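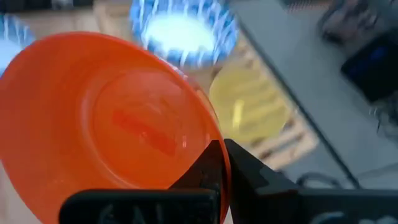

3.2 Dishes, tables and where things end up

The second part of the study dealt with plastic tableware and the low tables it was set down on. We used a mixed set of round pieces bought under the Sketico name, in the bright colors that are common in family kitchens. The set had 20 pieces in all, and most of them had been through a dishwasher many times before we got them. Wear on the rims was noted but not scored.

Each household in the Villanueva group was asked to keep a simple log of where a dish was put down between the cupboard and the sink. The logs gave 113 usable entries. Low tables came up more often than we had expected, mainly in homes where people ate in the living room. Slatted tops were a special case, as several people wrote that they would not put a cup or a small bowl on one but had no worry about a plate. The gap between the slats mattered less to them than whether the base of the dish was wide enough to cross two of them.
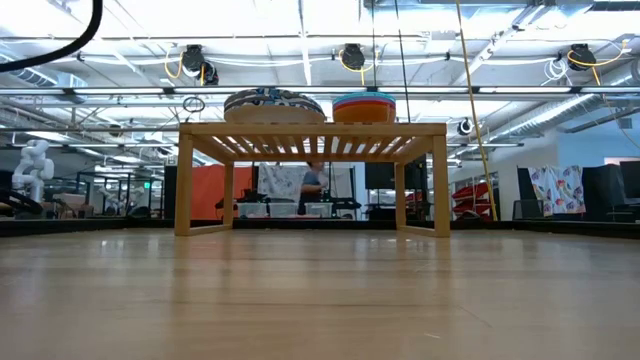
Stacking was the other habit that showed up in the logs. People stacked plates by size when they had time and by order of use when they did not, so that the last plate cleared was on top. A stack left on a table also tended to stay there — in some homes until the next meal. Bowls were handled differently. They were picked up one at a time by the rim, and people who nested them usually did so at the sink.

Soft items shared the tables with dishes in about 200 of the notes kept by the Jever group, whose log was longer and covered the whole evening. Only 4 of these mentioned moving the soft item to make room. In the rest, the dishes were placed in whatever space was left. We come back to this point in Section 5, where the Clirach storage rules are compared with what people wrote down.

Figure 2. Items on a slatted wooden table, with plates stacked on the right.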